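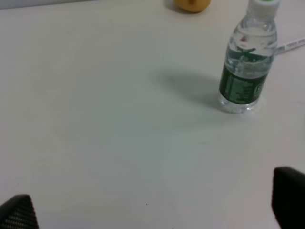
Kozan schafft Einwegflaschen in städtischen Gebäuden ab

Kozan, 10/15/21. Die Stadt Kozan kauft ab Januar kein Wasser in Einwegflaschen mehr. Das hat der Stadtrat am Abend mit großer Mehrheit beschlossen. Betroffen sind das Rathaus, die beiden Außenstellen der Verwaltung, die Stadtbibliothek, die Musikschule und das Hallenbad. Statt der Flaschen sollen dort 16 Trinkwasserspender stehen, die direkt an das Leitungsnetz angeschlossen werden.

Den Auftrag für Lieferung und Einbau erhält die Firma Maltix, die sich in der Ausschreibung gegen drei Mitbewerber durchgesetzt hat. Der Vertrag läuft über vier Jahre und umfasst neben den Geräten auch die Wartung, den Austausch der Filter und eine vierteljährliche Untersuchung des Wassers durch ein externes Labor. Die Kosten gab die Verwaltung in öffentlicher Sitzung nicht bekannt. Sie lägen unter dem Betrag, der im Haushalt für Getränke und Bewirtung eingeplant sei, hieß es.

Die Vorlage stammt aus dem Umweltamt. Dessen Leiterin Cempaka Mangundap erklärte vor dem Rat, allein im Rathaus würden bei Sitzungen und Empfängen pro Woche einige hundert kleine Flaschen ausgegeben. Viele davon blieben halb voll auf den Tischen stehen und würden anschließend ausgeleert. »Das Wasser aus der Leitung kommt aus denselben Bergen wie das Wasser, das wir kaufen«, sagte Mangundap. »Wir bezahlen zurzeit vor allem für den Kunststoff und den Transport.«

Das Trinkwasser der Stadt stammt überwiegend aus den Quellen oberhalb des Ortsteils Grimov. Es wird im dortigen Hochbehälter gesammelt und ohne Zusatz von Chlor in das Netz abgegeben. Nach Angaben des Wasserwerks wurden die Grenzwerte bei den Kontrollen der vergangenen Jahre eingehalten. Eine Ausnahme war ein Starkregen im Frühjahr vor zwei Jahren. Damals mussten die Haushalte in der Oberstadt ihr Wasser für einige Tage abkochen.

Auf diesen Vorfall verwies in der Aussprache Ratsmitglied Bjarke Ragnarsson. Er stimmte gegen die Vorlage und verlangte, einen Vorrat an Flaschen für Störungen anzulegen. Wer die Spender einbaue, müsse auch sagen, was bei einem Ausfall geschehe, sagte Ragnarsson. Das gelte besonders für das Hallenbad, wo im Sommer viele Kinder seien. Außerdem bezweifelte er, dass die Leitungen in der alten Musikschule für einen Anschluss geeignet seien. Das Gebäude sei zuletzt vor Jahrzehnten saniert worden, und im zweiten Stock komme morgens zunächst braunes Wasser aus dem Hahn.

Die Verwaltung sagte eine Prüfung zu. In der Musikschule sollen die Steigleitungen vor dem Einbau untersucht werden. Fällt das Ergebnis schlecht aus, wird dort zunächst ein Gerät im Erdgeschoss neben dem Haupteingang aufgestellt. Einen Notvorrat soll es geben, allerdings in Form von Mehrwegkisten, die im Keller des Rathauses gelagert und regelmäßig ausgetauscht werden. Der Rat nahm diesen Punkt auf Antrag in den Beschluss auf.

Insgesamt beschäftigt die Stadt an den betroffenen Standorten 108 Menschen. Sie erhalten zum Start je eine wiederverwendbare Trinkflasche. Für Sitzungen werden Karaffen und Gläser angeschafft, die in den Teeküchen gespült werden. Der Personalrat hatte darum gebeten, dass diese Arbeit nicht zusätzlich beim Reinigungsdienst landet. Nach dem jetzigen Plan ist jeweils das Amt zuständig, das zu der Sitzung einlädt.

Nicht von dem Beschluss erfasst sind die Verkaufsautomaten im Hallenbad und im Foyer der Bibliothek. Sie werden von einem privaten Betreiber bewirtschaftet, dessen Vertrag noch bis zum Ende des kommenden Jahres gilt. Die Stadt will mit ihm über den Umstieg auf Pfandflaschen verhandeln. Auch Veranstaltungen, für die städtische Räume nur vermietet werden, bleiben vorerst ausgenommen. Ein Antrag, die Regel auf Vereinsfeste in der Stadthalle auszuweiten, fand keine Mehrheit. Mehrere Ratsmitglieder verwiesen darauf, dass die Vereine ihre Getränke oft weit im Voraus bestellten und bereits Zusagen an Lieferanten gemacht hätten.

Erfahrungen mit Trinkwasserspendern hat bisher nur die Bibliothek. Dort steht seit dem vergangenen Jahr ein Gerät im Lesesaal, das nach Auskunft der Bibliotheksleitung an gut besuchten Tagen einige 70 Liter abgibt. Beschwerden gab es anfangs über das Geräusch des Kühlaggregats. Es wurde inzwischen abgeschaltet, und das Wasser wird ungekühlt gezapft. Bei den neuen Geräten lässt sich die Kühlung nach Angaben der Verwaltung für jeden Standort getrennt einstellen.

Der Einbau beginnt im Rathaus. Während der Arbeiten wird im Erdgeschoss zeitweise das Wasser abgestellt, die Toiletten im ersten Stock bleiben geöffnet. Danach folgen die Außenstellen und die Bibliothek, zuletzt das Hallenbad, dessen Geräte während der jährlichen Schließzeit montiert werden sollen. Noch vorhandene Bestände an Einwegflaschen werden aufgebraucht.

Das Umweltamt soll dem Rat nach dem ersten Betriebsjahr einen Bericht vorlegen. Darin sollen der Verbrauch je Standort, die Laborwerte und die Zahl der Störungen aufgeführt sein. Über eine Ausweitung auf die Schulen wird erst danach beraten. Für sie ist der Landkreis als Träger mit zuständig, der sich nach Angaben der Stadt bislang nicht geäußert hat.

Ohne Aussprache billigte der Rat in derselben Sitzung die neue Gebührenordnung für den Wochenmarkt und die Verlängerung der Baustelle an der Brückenstraße. Der Punkt zum Sommerfestival Kustitent wurde vertagt, weil das Sicherheitskonzept des Veranstalters noch nicht vorlag. Er soll in der nächsten Sitzung erneut auf die Tagesordnung kommen.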